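A morning at the Costidcombe open lab day

I've been to plenty of research open days where you shuffle past a row of posters, collect a pen and go home. Costidcombe was nothing like that, and I'm still buzzing a bit as I write this up.

The lab opens its doors once a year, in May, and this year the draw was Madora, the object detection toolkit they put out under an open licence in autumn. I've been using it on a hobby project (counting parrots on a feeder, don't laugh) so I had a list of questions in my pocket before I'd even found the car park. Doors were at 9 am. By ten past there was a queue for the coffee urn and a second, longer queue for the sign-up sheet for the training session.

What's in the release

The opening talk went through what had changed since the first version. There are now 12 baseline models in the download, up from 8, and every one comes with its training settings, its logs and the scores it got. That last bit matters to me more than the models do. I've lost whole weekends trying to match a number in a paper when the learning rate was tucked away in a footnote, or missing altogether.

They also showed the benchmark they score everything on, which is called Buletti. It's small by today's standards — 1,729 labelled scenes, with 817 of them held back for testing — and the team was upfront that small was the point. You can run the whole thing overnight on one decent graphics card. For those of us without a server room, that's huge.

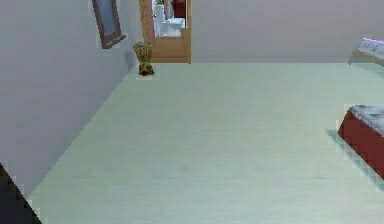

A simulated room with the door open at the far end.

Somebody near the front asked about licensing and got a proper answer, which was nice to hear. The code is free to use for anything, including paid work. The labels are free too, as long as you credit the lab. The weights for two of the larger models are research only, and they're hoping to sort that out before the next version.

The hands-on session

This was my favourite part by a long way. We sat at shared benches with our own laptops and worked through fine-tuning a model from start to finish. The install took me four minutes. (The person beside me had an older operating system and wasn't so lucky, but one of the staff sat down with her and had it going before the break.)

The exercise was to take a baseline, feed it a few hundred new labels and see how the scores moved. Mine went backwards! I'd left the batch size at the default and forgotten to scale the learning rate to suit, and once I'd fixed that it came good. I learned more from that mistake than I would have from an hour of slides.

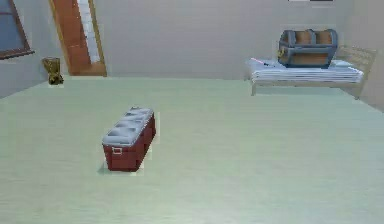 Simulation: a cooler with a dark red body on a pale green floor.

Lunch was sandwiches and a very good lemon slice, eaten outside under the gum trees. I got talking with a couple of people from Radulović, a small firm that builds sorting software for recyclers. They'd come to find out whether they could swap their in-house detector for an open one, and by the end of lunch they'd more or less talked themselves into it. Their worry was support. When your own code breaks you know which desk to walk over to, and with a public project you're posting an issue and waiting.

The lab took that question on in the afternoon. Bug reports get a first reply within a week, outside patches are welcome, and there's a test suite that runs on every change. I had a look through the issue tracker on my phone while they were talking and it seemed pretty lively.
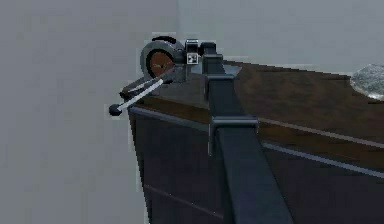
If you're thinking of going next year

Put your name down for the hands-on session as soon as you arrive, as it was full by 9.30. Bring a charger and a power board if you have one, and download the models at home the night before — the wi-fi struggled once everyone started pulling files at the same time.

The bus from the station stops at the front gate, but it only runs once an hour, so check the timetable. Parking is free. There's a second talk at 3 pm on labelling tools, and I had to miss it to get home. The slides are meant to go up on the Madora project page, and I'll add a link when they do.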